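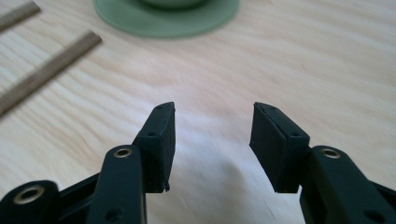 How often should the work table be checked?
Every July, and again whenever it's been moved.

Table checklist, Lostetti room, 16 Nov 2020
Checked by Līga Lill

Top, splinters: OK. I ran a cloth over it, which the last sheet says was done too. I have my doubts.
Legs, wobble: OK on this floor. Ask me again on another.
Bolts: 2 retightened. "Self-locking", according to Trastia.
Load label: missing. Was told it's rated fine. By whom?
Finish: recoat claimed, no colour or product noted. Not signed off.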